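November
Notes by Kiri Mahuika

Teaching by showing, part 2: guiding the arm and steering it from afar

Welcome back, everyone, and thank you for bearing with the cold room last time! We finished with the idea that a robot can learn a task from people doing it through the robot, and I promised to say more about the two usual ways.

The first is guiding by hand. You take hold of the arm and move it through the task while it records its own joints. It feels natural (most of you will enjoy it), but your hands do get in the way of the cameras.

The second is remote control, where you stand back and the arm copies a small handset or a second arm. Slower to learn, I'm afraid - give yourself up to 5 practice runs before you keep any - but the recordings are cleaner.

For the vegetable sorting task, open the fingers wide well before you come down, and choose your item early. An aubergine and a pepper want quite different grips, and a hesitant operator teaches a hesitant robot. 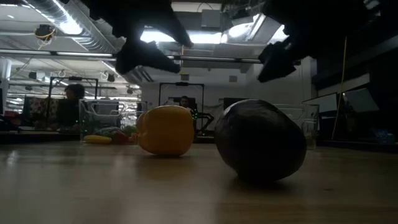 Move the items between runs, too. The Costigan set we'll be reading about has 866 runs, and its weak spot is that the starting places hardly change. Please read Lutz Diekmann's handout on this before the lab, and bring your own scribbles.

Filed under: Course notes, Robot learning

Comments

Tiltovach: Do we keep the runs where we drop something?

Kiri Mahuika: Yes please, but label them!

Fedum: Hand guiding gave me a sore wrist, so I'm going with the handset.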